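Subject: Re: [flidwood-energy] Export limit and the Ostico inverter
List: Flidwood Energy Group, general

On the export question from earlier in the thread:

> We have 17 panels on the south roof and 19 on the barn, all going into
> one Ostico inverter. The network operator has capped our export. In the
> middle of the day the inverter display sits at the cap for hours and I
> assume the rest is being thrown away. Is it worth fitting a battery, or
> should I ask for a higher limit first? The installer (Craddock) says
> both, which does not help me decide.
>
> Also, the readings on the inverter and on the meter do not agree. Which
> one should I believe?

Taking the second part first. Believe the meter. The inverter measures its own output at its own terminals, and the figure on the small display is rounded. The import/export meter sits at the boundary and records what crosses it, so anything the house uses directly never appears there. The two should differ by your own daytime use plus a small cable loss. If the barn is on a long run, the loss may be large enough to notice on a bright day.

The cap is set in the inverter by way of a current clamp on the incoming supply. Check that the clamp is on the correct conductor and that the arrow points the right way. With a reversed clamp the inverter reads import as export and will hold back at the wrong times. Ours was reversed for most of a summer. The symptom was a flat output line that dropped further whenever the kettle was on. It should do the opposite.

To find out how much you are losing, log at five-minute intervals and pick out the periods where output is flat while the sky is clear. Compare those with an uncapped day of similar sun, if you have one from before the limit was applied. I did this for our system at Veditz in June and got 162 kWh lost over the month. In October it was nil. A yearly figure based on June alone will be far too high.

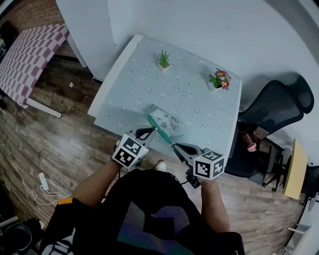
At the table, flowered cloth.

On the battery: it only helps with the capped energy if it has room left at midday. The default setting on most systems is to charge from the first surplus in the morning, so the battery is full by eleven and the export cap bites as before. Look for a delayed charge setting, or set a charge window by hand from 11:00 to 15:00. On the Ostico menu it is under storage, then schedule, and it needs the installer code.

On the higher limit: apply first. The form costs nothing beyond the time to fill it in, and the answer affects the size of battery you would need. Ours took 144 days, and we were granted part of what we asked for. Ask Craddock for the single-line diagram and the inverter type test certificate before you start, as the form cannot be sent without them.

One other cheap step is to move the immersion heater to a diverter or a plain timer. A 3 kW element will take up to 3 kW of the capped output while the tank is heating.

If you post the log as a CSV file I will run it through the same spreadsheet. Please leave the timestamps in GMT, the summer time change caught me out last year.

--
flidwood-energy mailing list
To leave the list, send a blank message with "unsubscribe" in the subject line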